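Forums > Grid Operations > Dispatch and Unit Commitment
Tags: economic dispatch, ramp limits, emissions accounting
12 replies | 990 views

Ramp constraints binding in the wrong hour after adding a carbon price

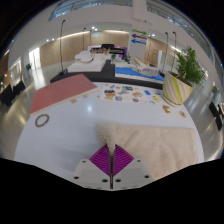
Running a 30-bus test case in Plandale with hourly commitment and a flat carbon adder on the thermal units. With the adder at zero, everything solves and the marginal prices look reasonable. With the adder on, the combined cycle unit hits its upward ramp limit one hour before the evening load rise. If you plot net load across the day, most of it is fine ribs and soft wrinkles, like the beige cloth on the white table, and then one pinched, upright fold where solar drops off and demand climbs. I expected the ramp limit to bind on the steep side of that fold. It binds ahead of it. Reserve requirement is constant. Storage is off. Has anyone seen this?
— t_gumede

Reply from nogueira_grid
Expected behavior. The adder changed your merit order. The coal unit is now above the combined cycle unit, so it gets backed down at midday and the gas unit has to start its climb earlier to be at the required output by the peak. The solver looks across all hours. The binding hour is the first hour of the climb, and the dual on that constraint is the cost of not being able to start from a higher point.

Reply from t_gumede
Coal is at minimum output in both runs at midday, so it isn't being backed down any further. I checked before posting.

Reply from rosimeire_t
Then look at the startup trajectory. Plandale applies the ordinary ramp limit in the startup hour unless you give it a separate startup ramp. If the adder moved the commitment by one hour, you would see a binding ramp in that hour and it would mean nothing physically. Set the startup ramp equal to minimum output and rerun.

Reply from nogueira_grid
I don't agree that it means nothing. If the unit cannot reach minimum output within the hour, the limit is real. Raising it to make the dual go away is hiding a constraint.

Reply from rosimeire_t
It is real if the data is real. Test case ramp rates are usually a percentage of capacity that somebody filled in. For a hot start the unit clears minimum output well inside the hour.

Reply from p_neagu
Two other things to check.

Is the adder applied to startup fuel as well as running fuel? If only to running fuel, an additional start looks cheaper than it should and commitment shifts.

What is your MIP gap? On a small case with a loose gap, two schedules one hour apart can both pass as optimal. Tighten it before interpreting any dual. And the duals come from the fixed LP, so they describe whichever schedule you happened to get.

Reply from t_gumede
Adder was on running fuel only. Moved it to startup fuel too and tightened the gap. Commitment went back one hour and the ramp now binds during the evening rise. Total cost changed by over 100 dollars for the day, so the two schedules were very close.

I left the startup ramp alone for now. Will test it separately.

Reply from nogueira_grid
Please post the startup ramp result. I still think the separate parameter gets misused.

3 users found this thread helpful | 2 shares

Comments

janaina_b: Same problem in Genen, same cause. The emissions rate field on the startup block defaults to blank and blank is read as zero.

ibraganca: Does the gap setting carry over when you run the days in sequence, or does it reset?

p_neagu: It resets in the version I have. Set it in the run file.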